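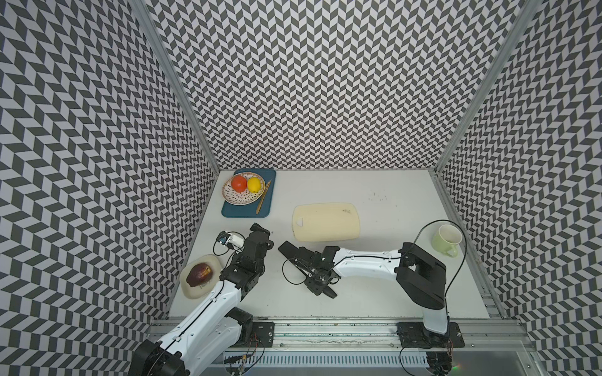 Two-arm workstation set up for the kitchen task of the Flollcombe Tabletop Challenge.

The Flollcombe Tabletop Challenge is a student robotics competition in which teams program or teach a pair of robot arms to carry out household jobs on a table. It is run by Flollcombe Technical College as part of a course in applied automation and is open to teams from other schools. The final takes place each July.

History

The competition grew out of a laboratory class taught by Domnica Roman, who wanted a graded exercise that used both arms of a station at once. The first edition had seven teams, all from the college. Teams from Vundwood joined the following year, and the number of entries later settled at 13. Early editions used foam blocks. These were replaced by kitchen items after students complained that the blocks could be pushed into place without being gripped.

Format

Every team works on the same type of station: a white table with patterned walls on three sides and two arms mounted on a rail along the front. Teams may change the software but not the hardware. Each run lasts 300 seconds and is started by a judge. Touching the table during a run ends it.

The kitchen task uses plates, fruit, a mug, cutting boards and utensils. The judges set the starting layout and give the team a written instruction, such as moving a utensil from one board to another or clearing a board completely. Points are given for each item handled correctly and taken away for items dropped or pushed off the table.

The knife round
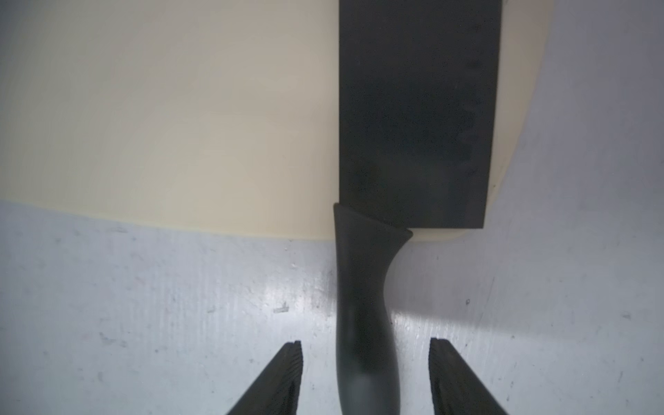
Tănase objected to the round in a letter to the student newsletter, writing that a knife "rewards the team with the best grip and tells the judges very little about planning." The organizers kept the round but reduced its weight in the final score. A knife is harder to pick up than most of the other items, as it lies flat and its handle is narrow. Teams lose points if the gripper closes on the blade, and a run is stopped if the knife is lifted while the other arm is moving across the same half of the table.

Training data

Most teams teach their arms by demonstration. A student guides the arms through the task many times, and the recordings are used to train a control program. The recordings are stored in Cosus, a shared archive kept by the college. It held 2752 recorded runs at the end of the most recent season.

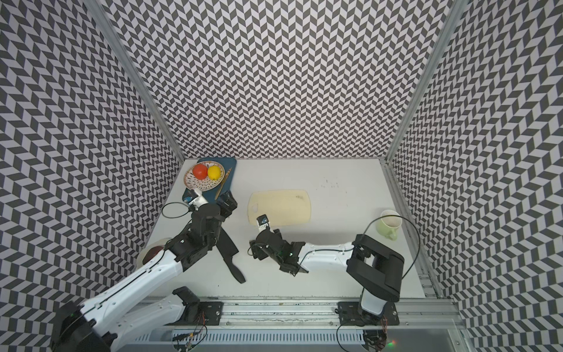
Teams may use any run in the archive, including those made by their opponents, but must list the ones they used in a short report. The report is due before the final and counts toward the course grade for students of the college. Visiting teams submit it without a grade.

Runs that end in failure are also kept. They are labeled with the point at which the attempt was stopped, and several teams have used them to train a separate program that detects a poor grip.

See also

Applied automation course (Flollcombe)
Vundwood Robotics Club
Cosus archive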